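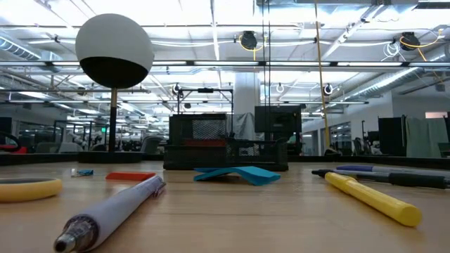
Messes make themselves, or so it seems to anyone who has been told to clean one up. You put things where they belong, you go and eat a sandwich, and by 4 p.m. the desk looks like a small storm came through. A pen lies at a slant, a blue note has a bend in it, and something crumpled has moved in behind them. Did you do that? Probably. But you had help from numbers.
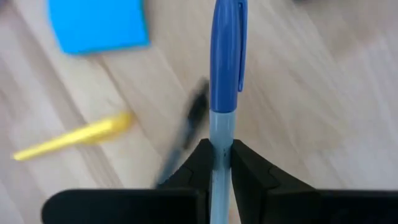
Cuiping Kang

Think about your socks. There are very few ways for a sock drawer to be tidy: every sock next to its partner, all of them facing the same way. Now think of the ways it can be messy. One sock inside out. One sock under the others. One sock in the kitchen, for reasons of its own. You could list 136 kinds of messy before lunch and still have plenty left.

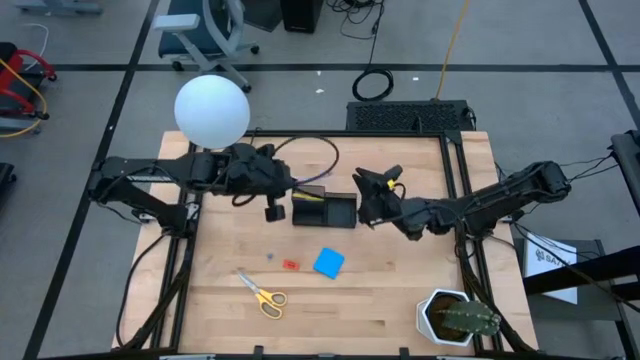 So when you drop things without looking, they could land in any of those ways, and nearly all of them are messy. Nothing is being mean to you. Messy just has more tickets in the raffle.

Scientists have a word for this kind of counting – entropy (say EN-truh-pee). It helps explain why milk spreads through tea and never gathers itself back into a neat white blob, however long you stare at the cup. 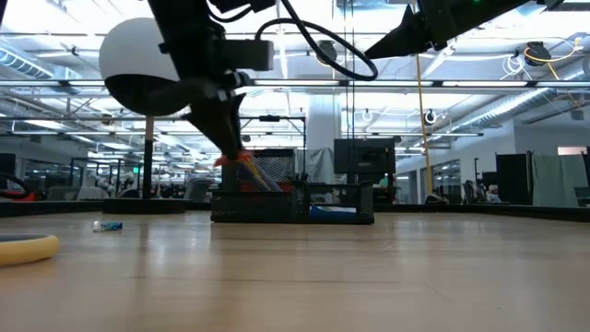 You can try it with a deck of cards. Put them in order, then shuffle five times. Are they still in order? Shuffle another 620 times if you have a free weekend and very strong thumbs. They almost certainly won't be.

Getting the order back takes work, and the work has to come from somewhere. In your bedroom it comes from you, powered by that sandwich. Saying "it's entropy" to a grown-up is perfectly good science, and you will still have to pick up the socks.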